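Wetthorpe Cycling Club
Minutes of the sponsorship meeting, 27th February

Tagged: Club News | Minutes | Sponsors & Partners

The meeting opened in the clubhouse with the chair presiding. The January minutes were approved with one correction: the spring criterium is on the lower loop, and the upper loop is closed for resurfacing.

1. Lullberg renewal

Lullberg has offered to stay on as jersey sponsor for another 2 seasons. The logo would move from the chest to the shoulders and side panels, and the company would pay for the reprint. The race secretary asked whether last year's jerseys could still be worn at league events. Lullberg has no objection through the end of the season.

Motion to accept the renewal. Seconded and carried, with one abstention.

2. Flendelum helmets

Flendelum makes bike lights and would like its name on club helmets. The draft agreement covers 105 helmets, adults and juniors together. Several members objected to stickers on junior helmets until the helmet maker confirms the adhesive is safe for the shell. The equipment officer will write to the maker and report back.

The draft also asks for a tent space at all our home races. Members agreed to offer the criterium and the hill climb only. Decision held over to the next meeting.

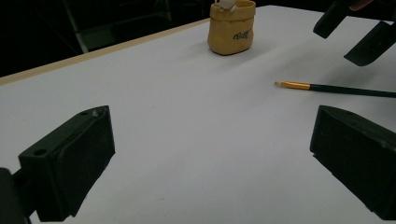
3. Bañez team van

Bañez Auto has offered the use of a van for 5 away races, with fuel paid by the club. The van must carry the Bañez name on both sides and be returned by noon on the Monday after each race. Drivers have to be over 25 and on the club's insurance list. Only 3 members now qualify, and more names are needed by the next meeting.

Motion to accept, subject to the insurer's approval. Carried.

4. Other business

The banner from the old bank sponsorship is still up at the finish line and should come down before the criterium. Entry fees will stay the same this year.

Meeting adjourned at 8:40 p.m.

Comments

hillclimber_jo: Will juniors get the new jersey at the same price as last year?

Backwheel: I'm 31 with a clean license and can drive the van for two of the races. Who do I send my details to?

tandem fan: Please keep the tent off the grass by turn one. It was a mess last time.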